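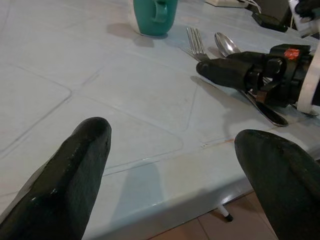 Wrist cam, left arm. Mug and cutlery set out, right arm in over the knife.

30 January 2020

Right, the knife problem. I've been moaning about this all week so I'd better get it down properly before Jenő asks me for the third time.

Short version: the right arm keeps going too low on the knife and tripping its force limit. Fork is fine, spoon is fine (the spoon, of all things!), but send it for the knife and every so often it carries on down after it should have stopped, leans on the table and faults out. I did 50 runs this morning and got 14 trips, all on the knife. Set the limit at 3000 in the config, same as Li had it in June, so it isn't that somebody has fiddled with it.

What worries me more is what the left arm does when the right one faults. Nothing! It just carries on with its own move. Jenő Pálfi was reaching in to straighten the fork after trip number nine and the left arm set off towards the mug with his sleeve well inside the reach. He got his hand out and no harm done, but I hit the big button and we both went and had a cup of tea. It's going in the near miss book at Clidevham as well as here.

Had a dig through the Briven log afterwards. The fault message does get sent, but the left controller only looks for it between moves, so if it's halfway through something it'll finish first. Daft, and my fault as much as anyone's, I wrote half of that bit.

As for the knife, my money is on the handle. It's dark and glossy and I think the height reading goes wrong on it, so the arm believes the table is lower than it is. Tried a strip of matt tape over the handle and had no trips in the next few goes, but that's hardly a proper test.

Until it's sorted: both arms stopped at the button before any hand goes over the table, even if one of them has already faulted. Yes, even for a fork.

To do
- make a fault on either arm stop both, mid-move
- 100 runs with the tape on, then the same with it off
- ask Li if the Jendisine setup ever did this
- check the right fingertips for wear, Jenő has the spares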